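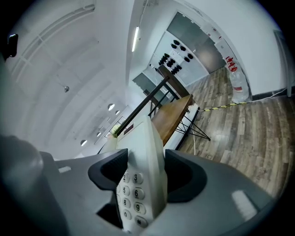 Mudstead 3.12 out for phones and tablets, fixes save bug

Wevow has released version 3.12 of Mudstead, its tile-sliding puzzle game, for iOS and Android. The update corrects a fault that could overwrite a player's saved progress when the same account was opened on two devices, and adds a new chapter of 46 levels.

The save fault was introduced in February along with cloud sync. According to the release notes, the game compared the time stamps on the local and remote files but took no account of each device's time zone setting. A tablet left on a different zone could present an older save as the newer one. Version 3.12 records all times in UTC and keeps the previous three saves, which can be restored from the Account page under Settings.

The studio logged 787 reports of lost progress before the cause was found. Lead programmer Nima Rahimi said most of the affected accounts could be rebuilt from server records, with the exception of those that had been played offline for long periods.

"If the moves never reached the server, we have nothing to rebuild from," Rahimi said. "We can unlock the chapters for those players, but their scores are gone." Requests should be sent through the in-game support form and must include the player code.

The new chapter, Irkham, is set in a flooded quarry and brings in a drain tile that lowers the water level by one row each time it is moved. Level designer Viktória Pap said the drain tile had been tested in an earlier chapter and pulled because it made several boards solvable in two moves. In its present form it locks after the third use.

Smaller changes include:

Colour labels can now be shown as symbols in all chapters
The undo button no longer covers the bottom row on small screens
Music volume is stored separately from effects volume
The hint timer stops while the game is paused

Download size has grown slightly on both platforms. The minimum operating system versions are unchanged – players on older tablets may see longer loading times in Irkham, where the water is redrawn after every move.

The update is free for existing owners. A level editor, developed under the working name Lawal, is in closed testing and has no release date.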